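Guveck list archive
Subject: Re: wrist vs. head view for tube pose
From: Rizwan Wijesinghe
Date: Sat 24 February

I've put the relabelled set on the Huveo server. It is 418 episodes, all on the white bench with the wooden rack and coloured liquids. Four views before I get to the numbers:
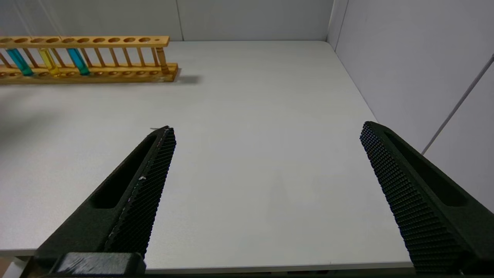
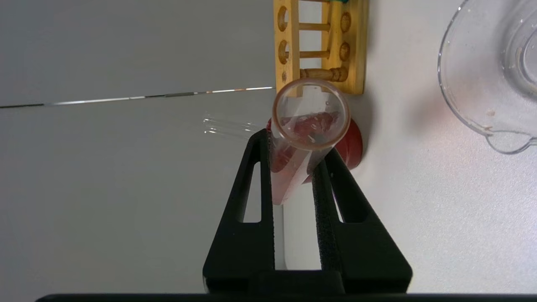
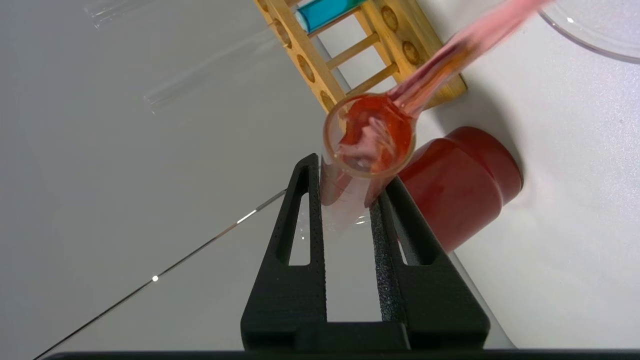
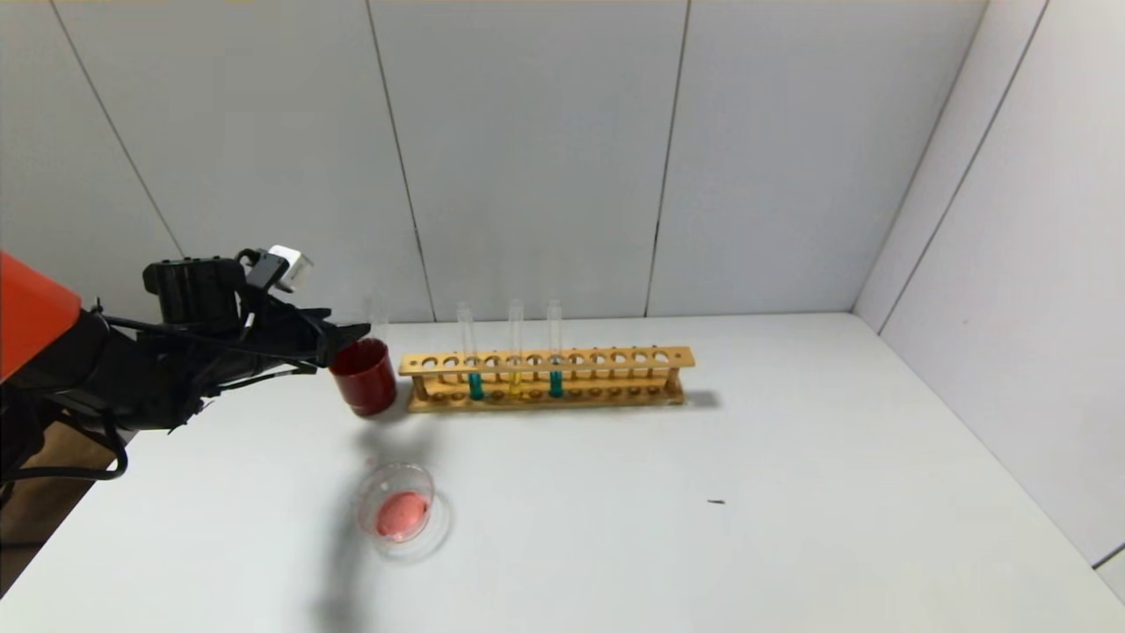 Wrist camera (first three) and head camera (last). Tube in the gripper in the second and third only.

On the Guillot baseline, someone wrote:

> The pose head is trained on wrist crops alone. We see
> good axis estimates when the tube is in the rack, and
> poor ones once it is grasped. Is this the glass, or is
> it the viewpoint? I'd expect the liquid to help, as it
> gives the network a coloured edge to hold on to.

Mostly viewpoint, I think. With the tube held nearly end-on the rim is the strongest feature, and the rim fixes position well but tilt badly. The liquid helps less than you'd expect. In the third view there is a pink streak running up from the mouth of the tube, and the Jurkel segmenter gives it the same label as the liquid in the tube. I have masked 40 episodes for that sort of blur and left the rest alone.

Clear tubes are a separate problem. In the head view the three in the rack are picked up by their coloured lower portions, but the faint one behind the red cup is missed at every threshold I tried. Lowering the threshold only adds false hits along the panel seams.

Method, for those who asked: axis regressed from both views, fused with a learned weight per view, loss on angle only. The weight moves to the head camera shortly after grasp – later than I'd like. Median tilt error on held tubes came down by almost 3 degrees against wrist only. In-rack error did not change.

The test split is 873 frames and shares no episodes with training. I'll rerun with a second seed in March. If anybody has the old calibration file for the wrist mount, please send it to me off list.

Rizwan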